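# In Favor of the Slow Garage Robot

I share a workshop in Zesilville with a band saw, a kiln that belongs to somebody's ex-husband, and four people who think I have lost my mind. They build chairs. I have spent since July on a project called Larkier, whose stated goal is to clear a table. So far Larkier has cleared tables mostly on my laptop, and I would like to argue that this is the right place for it.

The fashionable position in home robotics is that you should get to hardware fast. Buy the motors, print the brackets, burn your fingers, learn. Every forum says so, usually above a photo of a gutted desk lamp with servos in it. I followed that advice for my first build. I skipped simulation entirely because simulation was for people with grants. The arm was made of aluminum channel and optimism, and it had two settings, limp and furious. On its second evening it put a mug through the window over the sink. I still have the window invoice, and it cost more than the arm.

So this time I did the dull thing. I built the table in software, put a Franka arm beside it, gave the arm a wooden bowl to think about, and let it fail there.

It has failed a great deal. The log stands at 2611 attempts, and I would not want you to read the first thousand. The arm closed on air. It closed on the table. It once approached the bowl with such delicacy that the run timed out before it arrived, a work style I recognize from my last office job. None of this cost me a window.

Rania Nseir, who has the bench next to mine and makes very good stools, considers all of this cheating. Her view is that a robot you can't stub your toe on is a cartoon. She has a point, and I'll get to it. But she also keeps a bin of spoiled stool legs under her bench, and I notice she practices her angles on scrap pine before she touches the walnut. My scrap pine happens to be made of numbers.

People also complain that simulated tables are too clean. Mine was, at first: one bowl, one tabletop, nothing else for miles. Any arm looks like a genius in those conditions. So I started adding clutter, and I stopped being sensible about it. There is a plant. There is a large pale object that looks like some animal's pelvis, which I downloaded for its awful shape and have become fond of. If you want to find out what your grasp planner believes in its heart, put a bone on the table and ask for the bowl.

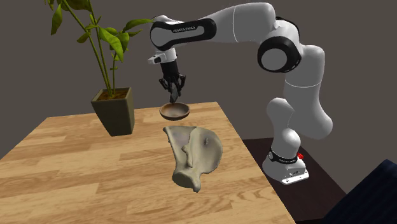
## What the laptop can't teach you

Now for Rania's point. Simulated wood doesn't warp. Simulated cables don't snag, because I never modeled any cables, and in my experience cables are most of what a robot is. My friction values came from a table in an old Løken handbook, and I picked the ones that made the bowl behave. That's a confession. I suspect half the hobby does the same.

There is also a moral hazard in the reset button. When the mug went through the window I had to sweep up, apologize to the landlord, and stand there in the draft considering my choices. When a simulated grasp goes wrong I press a key and have another cracker. After 11 bad runs in a row you stop feeling anything, and a builder who feels nothing will eventually plug in a real motor with the same expression on his face.

My answer is a rule, and it's taped to the shelf where the real parts live. No motor gets power until the simulated version has gone a full evening without hitting the table. The parts are there waiting: a used Cerico gearbox, a bag of bearings, the good screwdriver I am not supposed to have taken from the common drawer. They look at me. I ignore them and go back to the bowl.

I know how this sounds. A man rents bench space, pays for the heat and the dust collection, and sits in it typing. The chair people finish chairs. At the end of the month they carry them out to their cars, and I carry out a laptop that weighs the same as it did when I came in.

But the window is intact, and so is the mug I replaced the first one with. I mean to keep both through the winter, and then we'll see about the gearbox.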